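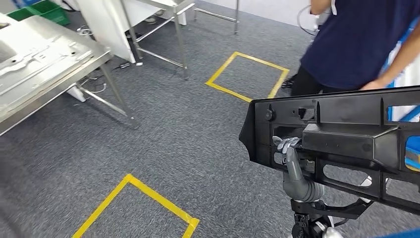
Photo: Rhea Belmonte / Letidero shared workshop

Jumo hand kit, right or left

A humanoid hand and wrist for people building a humanoid arm at home or in a shared workshop. Supplied as a kit or assembled. The wrist is ribbed and mounts to an arm with brackets and small fasteners.

Typical work: gripping molded parts by an internal rib, with the fingertips inside a rectangular opening and the thumb along the front face. Large parts should rest on a fixture. A second person may guide the top of the part during setup. Mark floor positions with yellow tape before teaching a reach.

Specifications
Mass, hand and wrist: 626 g
Supply: 27 V DC
Command rate: 200 Hz
Finish: smooth gray, lighter fingertips
Spare fingertips: 2 included

Not included: arm, power supply, controller. The Dedavgate controller board fits without an adapter. Kubíček boards need the adapter cable, ordered separately.

Route cables clear of the wrist before power-up. Do not lift a part by the thumb alone.

Revision: September 2023. Earlier wrists take the old bracket; state which one you have when ordering spares.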